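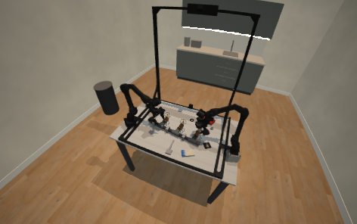 Two robot arms mounted on a white-topped worktable. Computer rendering.

The Permit Cap That Outlived Its Formula

Tedar's assembly is about to vote on who sets the number of seasonal work permits at the Nzioka crossing. The harder question is what the number counts.

The annual cap on seasonal work permits at the Nzioka crossing is 1,169. It appears in the schedule to the Tedar Border Labor Act, in the ministry's quarterly notices, and on a laminated sheet taped inside the window where employers hand in their forms. It has not changed since the first schedule was issued. Employers on the Jaron side of the district call it too low. Members of the assembly who want tighter control of the border call it too high. Neither camp, in the hearings held through May, spent much time on how it was calculated.

The calculation is set out in a note attached to the original bill. The drafters took the number of registered farm holdings in the district, multiplied it by an allowance for harvest labor, and subtracted the number of residents then registered as looking for farm work. The result was entered in the schedule as a fixed figure. The note says the formula was to be rerun whenever a new register of holdings was published. The act itself does not say so. A note attached to a bill has no legal force once the bill is passed, and the ministry's position is that it has no authority to rerun anything.

That position has been stable under ministers from both main parties, so the dispute is hard to sort along party lines. A cap that cannot be revised by the executive suits members who distrust the executive. A cap that never rises suits members who distrust the permit program. The same figure serves both, and for most of its life it was left alone.

What changed is the waiting list. Under the act, an application that arrives after the cap is reached is not refused. It is held, and it keeps its place in line for the following season. An employer who files again the next season under a new number has two live applications for the same job, and the act has no rule for merging them. The crossing office merges them by hand when it notices. The permit software, Votia, matches on the application number and does not compare employers.

Akinyi Magesa ran the intake desk at Nzioka before she moved to the assembly's research service. Her memo to the labor subcommittee is the most useful document in the whole file. It separates the permits issued from the permits used. A permit is issued when it is printed and entered in the register. It is used when the holder is stamped through the crossing. The act caps the first and is silent on the second. A worker who is issued a permit and never arrives still takes up a place for the season, and the place cannot be given to anyone else.

"The debate is about a ceiling," the memo states. "The register shows a ceiling on paper cards. It does not show a ceiling on workers."

Magesa does not offer a figure for unused permits. Stamps are recorded in a separate log, kept by the border police, and the two records share no common field. The permit register uses the application number. The police log uses the travel document number. Matching them would take a written request under the data rules, and the subcommittee had not made one when its hearings closed.

The bill now before the assembly was introduced by Godfrey Shemweta, a second-term member whose constituency takes in the western half of the district. It has three operative clauses. The first removes the cap from the schedule and requires the assembly to set it each season by resolution. The second requires the ministry to decide every application within 20 days. The third directs that held applications lapse at the end of the season in which they were filed.

Shemweta presents the first clause as a matter of accountability. In his opening statement he argued that a figure with this much effect on wages and on border traffic should be voted on in public every season. His opponents on the subcommittee replied that it will be voted on in public already, once, and that voting on it every season turns a technical figure into a bargaining chip. Both statements are accurate. The experience of other scheduled figures in Tedar law supports each side in part. The fuel levy is set by resolution and tends to be settled late at night alongside unrelated business. The school transport allowance is also set by resolution and passes most seasons without debate.

The clause has a gap that drew less attention. It does not say what happens if no resolution is passed. The current act would leave the last figure in force. The bill deletes the schedule, so there would be no last figure. Counsel to the subcommittee read this two ways in the same opinion: either no permits could be issued, or permits could be issued without limit. Counsel thought the first reading better. Shemweta's office has said that a default rule will be offered as a floor amendment. The text had not been circulated at the time of writing.

The second clause is popular with employers. Nassoro Ondieki grows onions and cowpeas on leased ground north of the Jaron road and testified on a Wednesday, the only grower to appear in person. He told the subcommittee that his crews are hired in a window set by the weather, and that a permit that comes after the window closes has no value to him. He asked for a fixed decision date and said he had no view on the cap.

Deadlines of this kind are common in permit law and they vary in what they require. The bill says the ministry "shall decide." It does not say what follows if it fails to. There is no deemed approval, no deemed refusal, and no fee refund. In practice a deadline without a consequence works as a reporting standard: it lets an auditor count the late cases. That has some value. It is a good deal less than what the growers think they are getting, and Ondieki's written statement, filed before the clause was redrafted, refers to automatic approval as though it were still in the text.

The ministry's objection is about staff. Nassoro Mwakalinga, the deputy secretary for labor permits, told the subcommittee that intake is bunched at the start of each season and that a uniform deadline would oblige him to staff the crossing office for the peak. The bill carries no appropriation. Asked whether a longer deadline would solve the problem, he said it would move it. Asked for the cost of compliance, he said the ministry had not been requested to prepare one. A costing has since been requested. Under the assembly's own rules it should be available before the final vote, although the rule can be waived by leave and often is.

The third clause, on lapsing, looks like housekeeping and would probably have the largest effect. Held applications go to the front of the line at the start of each season. In a season when the carried-over stock is large, most of the cap can be committed before the window opens for new filers. Employers who entered the program early keep their position, and employers who entered late stay behind them. Ending the carryover would put everyone on the same footing on opening day. It would also wipe out the place in line of every employer now holding one, and the bill has no transition rule.

Sadao Sakamoto, a labor economist who has written on quota systems for the regional planning review, submitted a short paper on this point. He compares the held list to a tenancy. The right to be first has no price, cannot be traded, and is lost only by withdrawing, so holders have every reason to keep filing whether or not they need workers that season. He suggests that this accounts for part of the apparent demand above the cap. The paper is careful to say that the size of that part cannot be measured from the public register.

Sakamoto also proposes a change that neither side has taken up. He would keep a fixed cap but apply it to stamps at the crossing, with unused permits canceled and reissued after a set period. The proposal would require the permit register and the police log to be linked, and that brings back the problem Magesa described. Mwakalinga, asked about it in a follow-up session, said the link was technically possible and that Votia could carry a second identifier. He declined to say whether the ministry supported it. The border police were not called.

There are objections to the stamp-based cap beyond the technical one. A cap on arrivals has to be enforced at the gate, which means that a worker with a valid card could be turned back because others got there first. The present system puts the uncertainty on the employer, who may not get a permit. Sakamoto's would shift some of it to the worker, who may already have paid for the trip. His paper deals with this by limiting reissue so that live cards never exceed the cap. That fixes the problem at the gate and gives up some of the gain.

The subcommittee reported the bill without amendment, by a margin of 2. The report runs mostly to the first clause. It describes the cap as "the central instrument of border labor policy" and does not mention the note in which the formula was set out, or the register of holdings it depended on. A new register has been compiled. It is with the agriculture office, which has yet to set a publication date.

Floor debate is scheduled to open after the supply votes. Shemweta has reserved time for the default amendment. Two members from the Jaron side have given notice of a transition rule for held applications, under which existing places would be honored for one further season and then lapse. No member has given notice of an amendment to the definition of a permit issued.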